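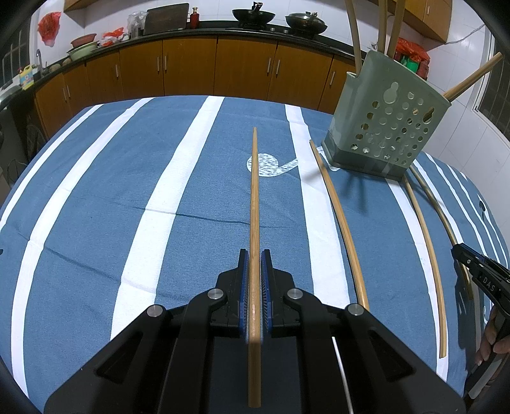

Florencia Echeverría had laid the table for people who were not coming until eight. At four in the afternoon she was still moving the chopsticks.

The cloth was blue with white stripes, and there were musical notes printed on it. It had belonged to her aunt, who taught piano in Ondthorpe for 30 years and never cooked anything harder than an egg. Florencia liked to follow one stripe with her finger while she was on the telephone.

"You have invited Arancibia?" asked Nicanor Orellana from the doorway. He had his coat on already. He always put on his coat before he asked a difficult question.

"I invited him and his wife."

"He will talk about the choir."

"Then he will talk about the choir, and we will eat noodles."

Nicanor came in and sat down. He took one chopstick and rolled it under his palm, along the cloth and back. In the old flat they had owned only two pairs, and when her brother Iso visited, one of them had to eat with a fork. They used to decide it with a coin. Nicanor lost so often that he began to say he preferred the fork.

"Do you remember the coin?" he said.

"I have it still. It is in the drawer with the candles." 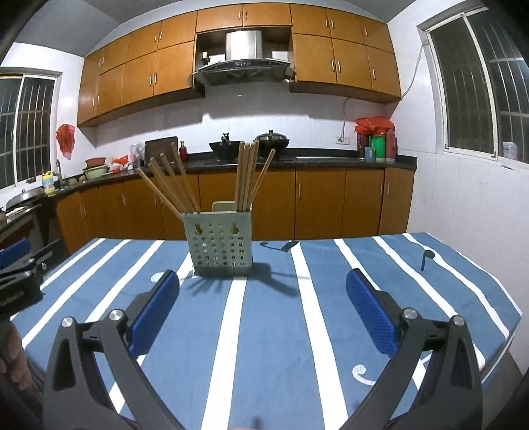

He looked at the chopsticks in their green holder, so many of them now, and he thought that they would never again need to decide anything in that way. It made him a little sad, and he was ashamed of being sad about such a small thing.

"Iso telephoned," Florencia said. "He can come after all. He arrives on the bus from Demeo at half past six."

"You didn't tell me."

"I am telling you now. Why are you wearing your coat?"

He looked down at the buttons. He had wanted to walk to the river and come back late, when Arancibia had already finished with the choir.

"I am going to meet the bus," he said.

"It is four o'clock, Nicanor."

"I'll walk slowly."

She opened the drawer, moved the candles to one side and gave him the coin. Then she went to look for the big pan.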